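Contact mic placement on small metal boxes
Posted 2026-07-30 by Zoriana Onyshchenko

I'm recording source material for a tape piece, working title Komudon. Two piezo discs glued to sheet steel, each into its own preamp, then a long reel loop. The resonance I want sits near 514 Hz. What I get is a boxy peak at 200 Hz that swamps everything once the loop has gone round a few times. High-pass before tape or after?

sesis_loop
Before. Tape compression acts on whatever is loudest, so if the 200 Hz peak hits the oxide first it will pull the upper partials down with it. Filtering afterwards gives you a thinner version of the same problem. Check your preamp's input impedance as well. A piezo into a low impedance loses bottom end, so if you have that much at 200 you are probably loading it correctly and the peak is mechanical.

tkachuk_fm
Disagree on filtering first. The saturation is half the sound on this sort of record. Listen to side two of Zarnport: the low hump is left in, and the harmonics it throws up are what you hear as the drone. Take it out and there's nothing for the tape to work on.

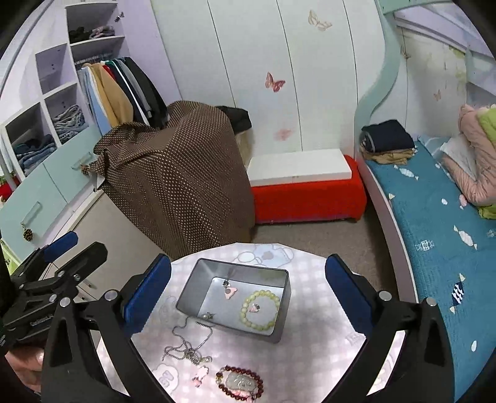 Stefaniia Antoniuk
Disc position matters more than either of you is allowing. A piezo at the centre of a panel picks up the fundamental and very little else. Move it toward a corner and the higher modes come up relative to it. The excitation counts too. An open metal box with a bead bracelet lying in the bottom gives you a scatter of short impacts when you tilt it, and those have plenty of energy well above 200 Hz. A single soft mallet hit won't. I'd also get the box off any hard surface. A folded cloth is enough to change the decay.

sesis_loop
Agreed on position. Not convinced by the beads. You end up with a rattle, and after 4 passes of the loop it's indistinguishable from hiss.

Stefaniia Antoniuk
Depends on the loop length. At 3 seconds, yes, it smears. On a longer loop the impacts stay separate and you can hear the panel ringing between them.

tkachuk_fm
And hiss is fine. Half the Zarnport catalogue is hiss.

sesis_loop
Half the Zarnport catalogue is unlistenable.

Zoriana Onyshchenko
Moved one disc to a corner and left the other in the centre. The corner channel is much closer to what I had in mind, with the 200 Hz peak still there but no longer dominant. I'm keeping the centre channel unfiltered at low level for tkachuk_fm's reasons and rolling off the corner one before tape. Loop length is next. Does anyone know whether splicing tape older than the reel itself causes dropouts, or is that just bad storage?

sesis_loop
Storage, mostly. Adhesive bleed on the old stuff will stick adjacent layers together though, so cut fresh splices.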